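Urkier promises an "art walk" by November, with few details

Urkier wants to be known for its public art. The town has announced a trail of 56 works between the old Tindis station and the Crabtree arts center, to open in November. So far it has released a logo, a slogan ("Art at Every Turn") and a budget of $745,000. A list of artists was not included.
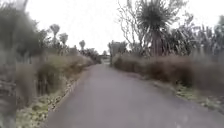 A paved lane lined with tall, dry growth.

Clotilde Fleury, hired to run the program, says the selection is "well advanced." Asked how many pieces have been commissioned, she said she would rather talk about the whole experience. The call for proposals drew 252 entries, and 247 of them are still under review.

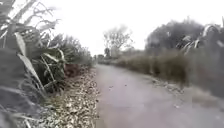

That leaves five, and the town won't say whether those were accepted or turned down. It also won't say who is judging. Monis, the design firm that drew the logo, is listed as "creative partner" in the budget papers, with no description of what a creative partner does.
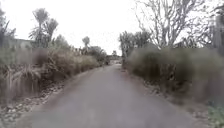 Visitor numbers are the other soft spot. The plan assumes people will come for the art and stay for lunch, as they do in cities with a century's head start and a subway. Urkier has neither. A gray path between shrubs and long grasses, under a pale sky, is pleasant enough for a walk, but the plan books restaurant income from the first weekend on.

Fleury says a full map will be out before the opening. The last one promised, for the Tindis mural project, was never printed.

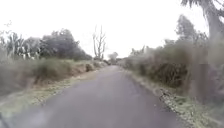
How to comment

Written comments go to the Crabtree front desk until 4 p.m. on the day of the next council meeting. Entries are not on public view.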